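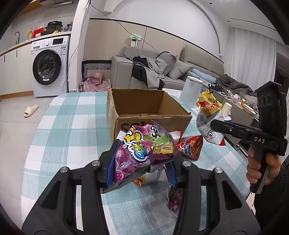 The level crossing outside Binoldale has no gate. It has a bell, two lights and a white cross of painted wood, and since February it has also flowers, tied with wire to the post of the sign. The woman who changes the flowers lives 400 meters away. She agreed to talk with me in her kitchen, in the late afternoon, on the condition that I do not print her name or the name of the driver who died.

"He was my neighbor for eight years," she said. "I do not want that people find him on the internet only in this way."

The accident happened a little after six in the morning. A delivery van from the Fakano bakery was struck by a freight train, and the driver died before the ambulance came from Biladitz. Two people in the cab of the train were treated for shock. The investigation is still open and the police do not say if the lights were working.

My host heard the train brake. She told me that she first thought of a problem with the brakes, which she had heard before in winter. "Then it was the horn, very long. After the horn it was quiet, and I put on my boots." She reached the crossing before anyone else and stayed with him until the ambulance arrived. About those minutes she preferred not to speak, and I did not ask again.

What she wanted to speak about was the days after. The whole village came to the crossing on the third evening, with candles in jars because of the wind. The school choir sang. The men from the morning shift at Fakano arrived in their white work clothes and stood together by the ditch. "I did not know that he was the one who taught them all," she said. "One boy told me he could not shape a loaf before, and this man stayed with him after the shift, every day, until he could."

I asked her if people in Binoldale are angry. She thought about it for some time and poured more coffee.

"Some are angry, yes. I am more tired than angry. We wrote the first letter about a gate when my daughter was in school, and now she has a child in school."

The latest petition has 2,453 signatures, more than the village has residents. Many came from Biladitz, where people use the same road to reach the Sýkora sawmill. The railway has answered that the crossing is on a list for improvement, but the letter, which she keeps in a drawer with the electricity bills, gives no year. She read me one sentence from it twice, slowly, and then folded it again.

Her own life has changed in small things. She wakes at half past five, without an alarm. She does not cross by car anymore and takes the road under the bridge, although this adds over 3 kilometers to the drive. On foot she crosses every week, with scissors and a bottle of water for the flowers.

"His mother asked me to do it, she cannot walk so far," she said. "In summer it will be easy – I have enough in the garden. For now I buy them."

Before I left, the evening train passed. She stopped talking, waited until the cups were still on the shelf, and then asked if I wanted to take some soup for the road.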